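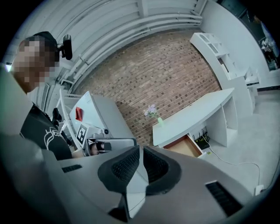 Search this site
Enter keywords

February
By Hawi Woldegiorgis

Mundstead Raceway will run its club endurance round over 328 kilometres this year, up from the shorter format used in past seasons. The organisers confirmed the change at the drivers' meeting and have sent revised supplementary regulations to all licensed entrants.

The field is capped at 44 cars. Each car must make at least two compulsory stops, and refuelling will be done in the marked area behind pit lane. Tyre changes are allowed at any stop, but only four crew members may work on the car at once. A fifth may hold the extinguisher.

Barrientos Motorsport has entered two cars in the production class. Volker Dreßler will share the first of them and has spent the summer break sorting out a gearbox problem that ended his last race early. "We changed the oil cooler and the mounts, and it has run cleanly in testing," he said. "Fuel is the bigger question over the longer distance."

Besen Racing is also back after a year away. The team has moved its workshop to Wosach and will bring the same sedan it raced before, with a rebuilt engine and new front brakes.

Scrutineering opens at 7 am and closes at 9.30 am. Cars that miss the window will start from pit lane. Drivers new to the circuit must attend the briefing in the control tower and sign the sheet before going out for practice.

Entry forms are at the race office.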